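Open day at Bovden: "It's the boring objects that get you"

Posted 29th May

Got to Bovden late, parking was a mess, and Roswitha Strebel was already halfway through her second demo. She waved me in without stopping. Big room, kitchen counters down one wall, folding chairs, a lot of parents with kids on their shoulders. Strebel runs the manipulation group and has done the open day every year it's existed. We talked in between groups and then properly over a bad coffee when the room went for lunch.

First question, the obvious one. Why kitchens?

"Because everyone has an opinion about them," she says. "Show people an arm in a factory cell and they nod. Show them one next to a sink and they start telling you how they'd do it. I want that. I get better complaints."

The complaints this year were mostly about speed. One man near the front timed a single pick on his phone and read the result out loud, 19 seconds, to laughter. Strebel laughed too. She says the arm can go faster and that she keeps it slow when there are children in the room. "Also it fails less when it's slow. I'm not going to pretend otherwise."

The arm runs on a controller the team calls Zomwood. She didn't pick the name and won't say who did. It learns from demonstrations, meaning a person steers the arm through a task over and over until there's enough to train on. For the current batch of tabletop tasks they have 702 of them. I asked if that was a lot.

"It's a lot if you're the one doing it. I did the first 30 and my shoulder hurt for a week. For the model it's nothing. We'd like 500 per task and we are no where near."

Who does the rest? Students, mainly. Two people from Schwaiger, the firm that helps with the mounts, came over in May and did a day each. She says you can tell who drove from the motion alone. Some people swoop. Some go straight down like a crane. The model picks up both and sometimes does a bit of one and then the other, "and that looks drunk."

We got onto failures. She is cheerful about failures. Last year's demo had a glass in it, this year's doesn't. The gripping software from Vollex had to be rolled back two days before opening becuase it kept closing early. A visitor asked whether the robot knows when it has dropped something. "Sometimes. Less often than you'd hope. We're working on a check after the lift, and it's the part I care most about right now." 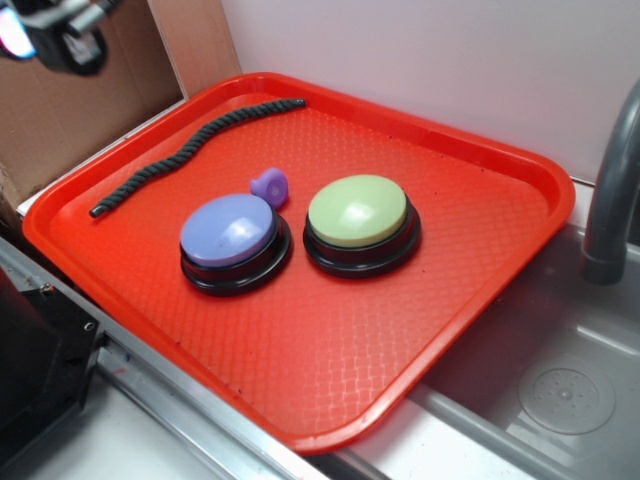 Strebel chooses the objects for the tasks herself, and she's picky about it. No show pieces, nothing shiny for the sake of it. She wants things that behave differently from each other under a gripper. The blue and green buzzers on the red-orange tray are domed on top with a wider black foot, so where you grab matters a great deal. The braided rope is her favorite. "A rope has no right place to hold it. You pick it up and it's a different shape. Try writing a rule for that." The kids, she says, ask for the buzzers every time. Adults ask about the rope.

And the tray itself? She has tried plain ones. Prefers a textured floor, things skate less.

Last question, since the afternoon group was lining up at the door. When does one of these end up in somebody's house?

"I don't answer that one." Long pause. "Ask me when it can do the rope in front of strangers, ten times, and I'm out of the room getting a sandwich."

Then she went to get the sandwich. Second demo block started on time, more or less. I stayed for one more run and then had to move the car.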